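Ten thousand steps, and who gets paid for them

Another step challenge landed in my inbox on Saturday. Veven, the wellness app that half our readers seem to have been given by an employer, wants you to walk 270 miles by the end of the season. In return you get a badge and 24 points toward something in the Lendo online store. I went looking for what 24 points will buy. A shoelace, if it's on sale.

I like walking. I do a lot of it. What I don't buy is the idea that it needs a dashboard, a league table and a monthly fee.

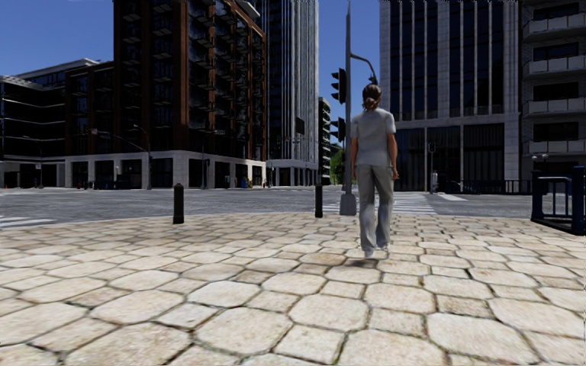
Do you need to hit 10,000 steps a day to get any benefit?
Most people get something out of far fewer, and the round number became popular through pedometer advertising in Japan in the 1960s.

Veven's press kit leans on a survey of 523 users, most of whom said they "felt more active" after a month. They were asked by Veven, inside Veven, after paying for Veven. The people who quit in week one weren't asked anything. I wrote to the company about this and got a reply from Marit Ekström in customer relations, who was polite and sent me the press kit again.

The Drasano wristband is no better. I wore one through March alongside an old clip-on counter, and on one ordinary day the two were 1881 steps apart. Maybe the band was right - I can't say, and neither could the help page.
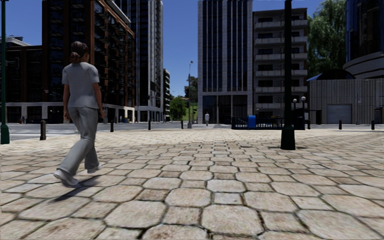
Walking: still free of charge.

Then there's the Blomqvist "urban route planner," which scores streets for walkability and sends you down the winners. My route scored high and took me past two parking garages and a car wash.
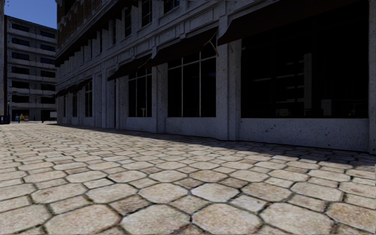 The planner's scores leave out most of what makes me stay out longer. Shade, for one. On a bright day I'll cross over for a strip of it like the one that building throws along the paving, and I'll put up with a long row of storefronts to stay in it. The app gives no credit for that, and if I cross back and forth too often it asks whether I'm lost.

If your employer is paying, fine, take the badge. If you are, check the cancellation terms first. Veven's are on the last page.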